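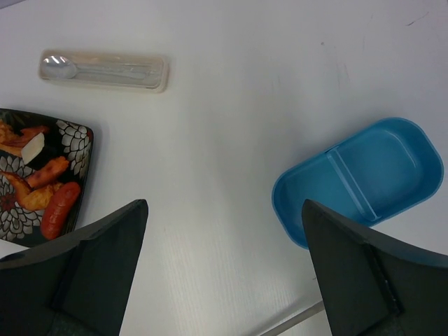

SECTION 4: SETTING A PLACE AT THE WHITE TABLE

Read this section before your first lunch shift in the Jatside dining room. Section 3 covered the table itself: getting it in, getting it level, and apologising to the door frame. What follows assumes the table is standing where Tuominen's floor plan says it should, and that you have washed your hands.

4.1 What you need for one place

One square black plate, flower pattern
One cutlery case, with its lid
One spoon, plus whatever else today's menu calls for
A damp cloth and a dry one

The plates came from the Arnham order. If you are handed a round one, it has wandered down from the staff kitchen and would like to go home.

4.2 Preparing the surface

1. Clear the table completely. Keys, phones and last month's rota all count as clutter, even if they are yours.

2. Wipe with the damp cloth, following the streaks in the finish. Going across them does no harm, but Esko Jääskeläinen can tell, and he will mention it.

3. Dry straight away with the second cloth.

4. Look along the surface from a low angle, with the light in front of you. Crumbs show up at once. So do scuffs.

Note: A grey scuff that survives two wipes is now part of the table. Leave it alone. The scouring pad has been tried on the test panel, and the test panel is now a shelf in the boiler room.

Caution: Do not drag plates. Lift them, move them, put them down. Every dark line on a white table began as somebody saving themselves a second.

4.3 Placing the plate

1. Hold the plate by its raised rim, with your thumbs off the pattern. Black shows every fingerprint you own and several you had forgotten about.

2. Check both sides for chips. A chipped plate goes in the crate under the hatch, never back on the stack in the hope that the next person is less fussy.

3. Set it down with one side parallel to the edge of the table.
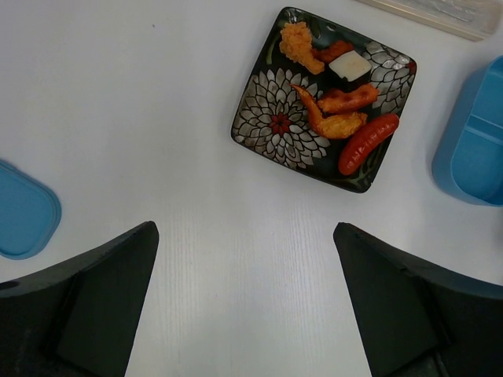 4. Stand back and look again. A square plate turned even slightly off true reads as a diamond, and guests start tilting their heads. Some people like the look. Aatos Peltonen likes the look, and has been asked to lay the far tables.

5. Turn the pattern whichever way you please. The big white flower has no official top. There was a meeting in October that tried to give it one, and it ran for 60 minutes.

4.4 The cutlery case

1. Wash the case and lid separately and let both dry. A lid closed on a damp case turns foggy, and guests are suspicious of fog.

2. Lay the spoon in lengthwise. Anything slimmer goes alongside it, never on top, or it will rattle all the way to the table.

3. Press the lid shut and check it through the top. If you can't see a spoon, open it and find out why.

4. Set the case flat, beyond the plate, with enough room for an elbow.

Note: There are 200 cases in the Zultska cupboard. Count them back in at close. The present shortfall is 4, all believed to be living in coat pockets.

4.5 Plating a mixed lunch

1. Start with the longest pieces. Fried strips can be stacked loosely against one side, where they hold each other up.

2. Chicken goes next, on the diagonal. Put it down crust upwards. It took the kitchen some trouble to get that crust.

3. Give a sausage its own corner. It will roll, so point it inwards and let the rim do the rest.

4. Small pale items go in last, next to something colourful. On their own they look like a mistake.

5. Wipe drips of glaze from the rim with a clean corner of the dry cloth. Your sleeve is not a clean corner of the dry cloth.

Caution: Food straight from the fryer makes the plate hotter than it looks. Warn the guest before you let go.

4.6 Clearing

1. Take the case first, then the plate. The other way round, the case ends up riding on the leftovers.

2. Scrape, stack no higher than the hatch sill, and repeat 4.2 from the top.

Breakages are written on form 386, kept in the drawer that sticks. Pull up, then towards you.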